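Hollmont Home Help > Dining and Tableware

How do I store and use a set of plates where every plate is a different color?

Posted by insaurralde_kitchen, Nov 9, 2025

I have a question about round plates in mixed colors. My questions are under the pictures.
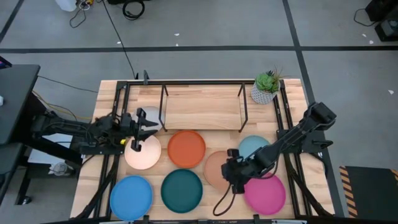
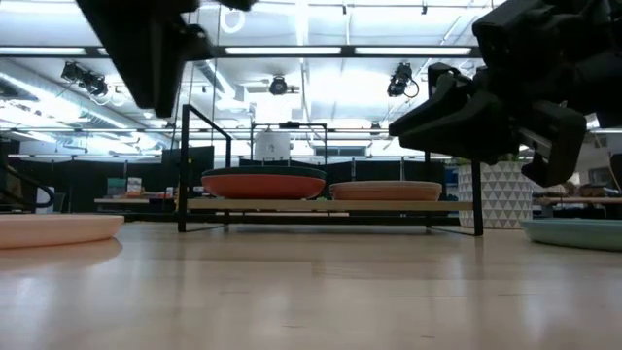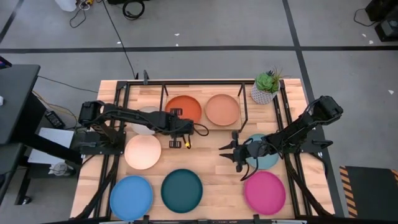
Category: Plates, bowls and open shelves

The colors I like very much. There is blue, a dark green that goes to teal, magenta, orange, a very light peach, and more. On light wood they look cheerful even before there is food on them. But I have three problems and I hope somebody with more experience can help me.

First, the storage. Until now I had only white plates, all from one series, and I made one stack and closed the cabinet. With the colored ones I want to see them, so I think about a small rack with a wooden shelf, like the black one in the second picture with the two bowls on it. My wall space is 34 inches wide. Is it better to stand the plates up, or to lay them in a stack and accept that only the top color is visible?

Second, the order on the table. When I set the table I never know if I should put similar colors together (orange beside peach, blue beside teal) or mix them. My family says it does not matter, but then they look at the table and say something is strange with it.

Third, the care. My table at home is light butcher block too, finished with oil, and I am afraid of marks. Do you put something under the plates, or do you set them directly on the wood?

I should say that my plates have a low rim. Soup is not possible in them, so I will need bowls also, and I don't know if the bowls must have the same colors as the plates. Please excuse my English, I write slowly but I read everything.

Posted by skiltach_and_spoon

Welcome to the page. I have lived with mixed plates for many years, so I will answer in your order.

For the storage, I would lay the plates you use every day in two short stacks and not stand them up. A standing rack is pretty, but a plate with a low rim can lean and slide if the slots are too wide for it. If you want a standing rack anyway, take one of your plates with you to the store and try it. Mine is a Roltik with adjustable rods, and I had to move the rods closer twice before the plates stood straight. For 34 inches you have enough space for two stacks and a few bowls beside them, but please measure the depth also. Many people measure only the width, and then the plate hangs over the front of the shelf and somebody catches it with a sleeve.

To see more color in a stack, change the order each time you put the plates away after washing. It takes no effort. The clean ones go to the bottom and the ones from the bottom come up, and in this way all of them get used the same amount. With colored plates this is good to do, as a favorite color gets scratched first if everybody always takes the same one.

For the table, my rule is that two neighbors should not be too close in color. In the first picture the peach plate and the orange one are next to each other in the middle, and the bright blue, the dark teal and the magenta are in front. I find the front three very good. Each one is strong and you see clearly where one place ends and the next begins. The peach beside the orange is softer, and for my eye the light one gets a bit lost there. I would put the peach between the blue and the magenta. In the third picture there is a red-orange plate right beside a salmon-pink one at the back, and there I would do the same thing – pull them apart and let a white or a blue come between.

If you want a calm table, you can do the opposite and go slowly from warm to cold: red-orange, salmon, peach, white, light blue, blue, teal. That makes seven plates, and the magenta then stays in the cabinet or becomes the plate for bread. I do it like this when there are flowers on the table. When there are no flowers I mix.

About the wood: for a cold dinner I put the plates directly on the table. For hot food I use a cork mat, or a folded cloth if guests are coming. Oiled wood does not like heat, and it likes even less a wet plate that stands there all evening. Wipe the bottom of each plate with a towel before you set it down. Many plates have a small unglazed ring under them, and this ring holds water. The ring can also be rough, so feel it with your finger. If it is rough, rub it gently with wet sandpaper, number 800, with a little water, and rinse well. After that it will not scratch the table, and it also will not scratch the plate below it in the stack.

Posted by roltik_rack_user

Just use felt circles between the plates. I bought a pack of 70 in June and I still have most of them. For the table I set whatever comes out of the cabinet first and everybody is happy.

Posted by hollmont_table_talk

I agree with most of the long answer, but I want to add something for the bowls. They don't need to match exactly. In the second picture the bowl on the left is orange-red with a dark green rim, and the other one is terracotta-orange outside and paler peach inside. They are different, but both are warm and they look well together on the light shelf. So my advice is to choose one family for the bowls, all warm or all cold, and leave the plates as mixed as you like.

Two-color bowls are also useful because the inside can be pale while the outside is strong. Soup looks better in a pale bowl, at least pumpkin soup does, and tomato soup also.

With the standing rack I have a different opinion. I keep my plates upright, the largest at the back, and I had no accident until now. But the rack must be screwed to the wall or stand against something heavy. If you have children who take their own plates, then a stack on a low shelf is better.

One more thing about the wood. If you already have a white ring in the oil, don't sand it immediately. Put a little oil on a cloth, rub along the grain, leave it overnight and look again in the morning. Mine was gone after the second time.

Posted by insaurralde_kitchen

Thank you all. I will make two stacks with the felt circles between them, and I will look for warm bowls. I checked the bottoms of my plates and three of them are rough, so I will buy the sandpaper. One question is still open for me: does the wet sandpaper work also on a plate with a matte finish, or can it leave a shiny place?

Posted by skiltach_and_spoon

Stay only on the ring and don't touch the matte part. Put a strip of tape around the ring first if your hand is not so steady.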